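Dallura manipulation stack: progress report to the Jamascombe program office
Reporting period: quarter ending September
Prepared by Abenezer Tilahun, software lead

1. Status against plan

Work packages 2 (perception) and 3 (motion planning) are on schedule. Work package 4 (task sequencing) is three weeks behind, for the reasons given in section 4. Work package 5 (operator tooling) was started early with the time freed up in package 2. No change to the budget is requested in this report.

The software release at the end of the period is tagged 0.9. It runs on the bench arm at the Assefa lab and in simulation. The second bench at Radusov is still on 0.8 and will be moved over once the calibration format is frozen.

2. Perception

The wrist-camera pipeline was rewritten during the quarter. The old version ran segmentation and depth completion one after the other and published a single merged result. The new version publishes them separately, each with its own timestamp, and the planner picks the newest pair within a set tolerance. This removed most of the stale-pose faults listed in the previous report.

Clear and mirror-finish objects remain the hardest class. Depth readings through a transparent shell fall on the table behind it, and a polished bowl returns whatever it reflects, including parts of the arm. We now treat both as a separate category at the segmentation stage. Their geometry is taken from the visible outline and a fitted primitive (sphere cap, cylinder or cone), and the raw depth inside the outline is thrown away. The fit is weak when less than half the rim is in view.

Grasp confirmation was also moved to the wrist camera. A small classifier looks at the fixed region between the fingers and reports held, empty or uncertain. It was trained on 2000 labeled crops and replaces the finger-width threshold, which failed on soft items that compress past the threshold.
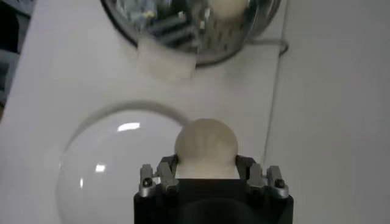 3. Motion planning and control

The planner now keeps two collision models of the gripper: a coarse box for free-space moves and a detailed one for the last part of an approach. The detailed model includes the finger linkages and their fasteners, plus a swept volume for the cable bundle. Switching between the two is driven by distance to the nearest mapped surface. Average planning time for a transfer move dropped to 238 milliseconds on the bench computer, measured with the perception nodes running.

Cable routing was handled badly in 0.8. The planner would accept wrist rotations that wound the cables toward their limit and then fail on the next move. A running estimate of wrist winding is now part of the state, and the cost function penalizes moves that add to it. The penalty weight was tuned by hand and should be revisited before the stack is used on a different arm.

On the control side, the gripper driver was split from the arm driver. Both publish at their native rates and a thin synchronizing layer aligns them for logging. One bug in that layer dropped the first sample after every mode change. It was present in all 0.8 logs and has been fixed. Old logs can still be used for training if the first sample of each segment is skipped; the loader does this by default.

4. Task sequencing

The delay in this package came from the recovery logic. The original design had one recovery tree per task, which meant that a dropped item was handled in five different places with five slightly different timeouts. We stopped work on new tasks and moved recovery into a shared module. Tasks now declare what they expect to be true after each step, and the module compares that with the reported state and chooses between retry, regrasp, replan and stop.

The regression suite for the sequencer has 295 cases. All pass in simulation. On hardware we run a subset every Wednesday, chosen to cover each recovery branch at least once. The stop branch still fires more often than we would like during insertions into open containers, mainly when the confirmation classifier reports uncertain several times in a row.

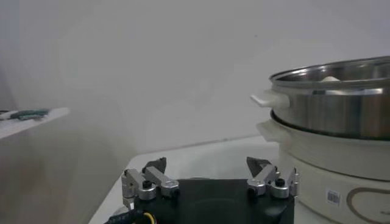
Container insertion is the task that puts the most load on the shared module, as it combines a rim estimate, a height limit and a release decision that cannot be undone without a second grasp. The sequencer plans these as three steps (approach above the rim, descend, release) with a check between each. Parts that stick out from a vessel complicate the approach step. The electric hot pot on the bench has two white handles stacked on its left side, one on the steel steamer and one on the base, and a single fitted cylinder covers neither of them. Release 0.9 therefore allows a primitive to carry attached boxes for handles and similar parts, and the planner inflates those boxes separately. The boxes are entered by hand at present. Automatic fitting is planned for 0.10 and depends on better outline quality at the side of the vessel.

Occupancy inside a container is a related open item. From a low camera angle only the upper part of any contents clears the rim, so the height of the fill is estimated from very few pixels. The current rule is conservative: anything detected within the opening sets the release height to the rim level plus a fixed margin. This avoids contact but drops the item further than necessary. A second look from above would give a better estimate at the cost of one extra move, and we will measure that cost next quarter.

5. Tooling and data

The log viewer can now replay camera, joint and sequencer streams on one timeline and jump between recovery events. Startup on a long recording was slow because the index was rebuilt on every open — it is now cached beside the log.

The episode store holds 1797 episodes that pass the format check. Episodes that fail are kept in a separate area with the reason attached. Most failures are missing calibration records from before the format change, and a conversion script is in review.

6. Risks

Calibration drift at the wrist camera mount. The hand-eye transform is checked at startup only. A background check using fixed features of the gripper body has been prototyped and adds little load, but it gives false alarms under strong overhead light.

Two benches on different releases. Until Radusov moves to 0.9, faults found there have to be reproduced at Assefa before they can be fixed. This takes one engineer away from package 4 for part of each week.

Hand-tuned weights in the planner. See section 3.

7. Next quarter

Freeze the calibration format and move Radusov to the current release.
Finish the shared recovery module and return to the two postponed tasks.
Measure the second-look strategy for container insertion against the fixed margin.
Add automatic fitting of attached boxes.
Deliver the operator manual in draft, with the sequencer chapter last.

A decision is needed from the program office on whether the two postponed tasks should be delivered together or separately. Separate delivery would bring the first one forward, but the acceptance run would have to be done twice.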